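3. Materiales y procedimiento

3.1. Los recipientes

El estudio se ocupa de un tipo de recipiente muy común en las casas y poco tratado en la bibliografía sobre orden doméstico: la cesta tejida de tamaño medio, sin tapa, que se deja sobre una mesa o una repisa y recibe objetos pequeños de uso diario. Siguiendo la clasificación propuesta en un trabajo anterior (Chaimongkol, 2019), distinguimos entre cestas de paso, en las que los objetos permanecen poco tiempo, y cestas de depósito, que se vacían solo cuando están llenas. La distinción no depende de la forma de la cesta, ya que un mismo modelo puede cumplir las dos funciones en viviendas distintas e incluso en la misma vivienda a lo largo del año.

Se reunieron 30 cestas procedentes de hogares de Prindgate y Duangkaew. Los participantes las cedieron durante seis semanas y recibieron a cambio un recipiente equivalente. De cada cesta se anotaron la forma de la boca, el tipo de borde, la densidad del tejido y el lugar que ocupaba en la casa. Quedaron fuera del análisis las piezas con asas móviles y las forradas de tela, porque el forro modifica el comportamiento de los objetos pequeños en el fondo y obliga a tratarlas como un grupo aparte.

3.2. Disposición de la mesa

Todas las observaciones se hicieron sobre una superficie blanca y lisa, con un fondo gris claro. La elección responde a un problema que ya habíamos encontrado en las pruebas preliminares de Dumik: sobre manteles o maderas veteadas, los objetos de color crema o beige se confundían con el entorno y las anotaciones de los distintos observadores no coincidían. En la mesa se colocaba una sola cesta cada vez. La figura 1 muestra la disposición con una cesta rectangular y un objeto en forma de anillo, pequeño y de color crema, en el fondo.
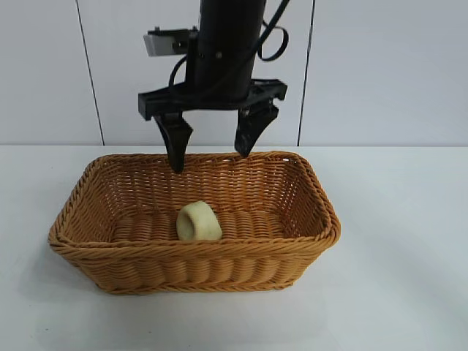

Figura 1. Cesta rectangular sobre la mesa de observación, con un único objeto en su interior.

Los objetos se tomaron de una lista de 80 artículos elaborada a partir de las entrevistas. Abundan en ella las piezas que los participantes describían como «cosas que no tienen sitio»: gomas, anillas, tapones, llaves sueltas, pinzas, botones de repuesto. Se dio prioridad a las piezas de altura reducida, que quedan por debajo del borde y que, según los entrevistados, son las primeras que se olvidan. Varias personas contaron que habían comprado de nuevo un artículo que seguía en la cesta de la entrada.

Cada sesión constaba de tres partes. En la primera se depositaba un único objeto y se registraba su posición con respecto a las paredes. En la segunda se añadían otros artículos de la lista, en un orden fijado de antemano. En la tercera se pedía a un participante que no hubiera estado presente que localizara el primer objeto sin vaciar la cesta. Se permitía inclinarla y apartar el contenido con la mano, pero no volcarla sobre la mesa – una práctica que muchos reconocían como habitual en su casa.

3.3. Descripción del tejido y del borde

El tejido se describió según tres rasgos: la sección de la fibra, la separación entre pasadas y el acabado del borde. En las cestas de fibra redonda entrecruzada, el fondo no es una superficie lisa, sino una sucesión de pequeñas crestas. Para los objetos planos esto tiene poca importancia. Los redondos y los muy delgados, en cambio, pueden apoyarse entre dos crestas, y en las sesiones de prueba los participantes tardaban más en recogerlos con los dedos.

La separación entre pasadas se examinó por zonas, porque rara vez es uniforme. En los extremos, donde la pared se curva, algunas piezas dejan huecos mayores que en el centro. También se anotó el color de la fibra, que en la muestra va del blanco roto al marrón oscuro, con predominio de los tonos miel.
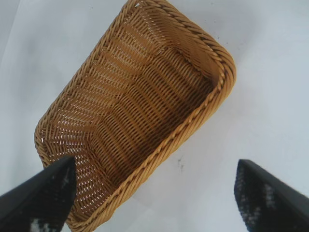

Figura 2. Cesta de color miel con borde trenzado, vista desde arriba.

El borde trenzado en forma de cuerda, presente en buena parte de la muestra, recibió una categoría propia. Es más grueso que la pared y ofrece un punto de agarre cómodo cuando la cesta carece de asas. Los participantes de Potano, que colaboraron solo en las entrevistas, lo mencionaron a menudo al explicar por qué preferían un modelo a otro: decían que podían levantar la cesta por cualquier lado sin mirar. Los bordes sencillos, rematados con una sola vuelta de fibra, se asociaban más bien a cestas que no se mueven de su sitio.

3.4. Registro y codificación

Dos personas codificaron por separado cada sesión mediante una hoja común. Las discrepancias se resolvieron por acuerdo y, cuando este no fue posible, la sesión se marcó como dudosa y se excluyó de las comparaciones entre tipos de borde, aunque se conservó para el análisis de las entrevistas. La hoja se revisó en septiembre, antes de comenzar la segunda tanda, para separar dos categorías que en la versión inicial aparecían juntas: «objeto en contacto con la pared» y «objeto en esquina». Las sesiones anteriores se volvieron a codificar con la hoja nueva.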